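4 min read

Wanted: ten people who don't believe in packing pouches

Lallavon wants testers for a round zippered case. I'm running the test, and I'll admit I'm not sold on the thing. Every few years somebody decides that small cases will fix how we pack, and most of us end up with a drawer full of small cases. If that sounds like your drawer, please apply.

You'd use the case at home in Paterson for 22 days. Put in whatever you like: chargers, socks, makeup, sewing stuff. Open it, close it, shove it in a bag, take it out again. Then tell us whether it earned its space.
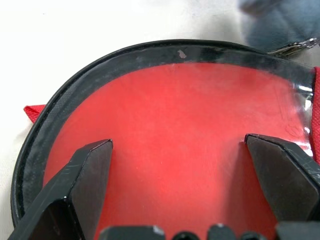
My own doubts are mostly about the zipper and the shape. Round cases look nice on a table and waste the corners of every suitcase ever made. Aitana Soler, who designed it, disagrees and says a soft bag fills in around it. Maybe. I'd like to hear that from someone who doesn't work here. I also want to know if the red lining shows lint, and whether clear plastic was worth putting on a case that mostly lives in the dark.

What we ask: one short form a week and 4 visits to our room on the second floor, where you pack and unpack while Ainhoa Mateos takes notes. She won't help you, so don't ask her where the socks go.

What you get: $208, paid after the last visit, and the case if you want it. No bonus for being polite about it.

You need to be 18 or older and able to climb a flight of stairs. People who sell luggage, please sit this one out. We had two in August and they argued with each other.

To apply, write a few lines about the last thing you packed badly and leave them at the front desk for Nicanor Gallardo by November 4, 2022.

This site uses cookies. Accept all / Manage settings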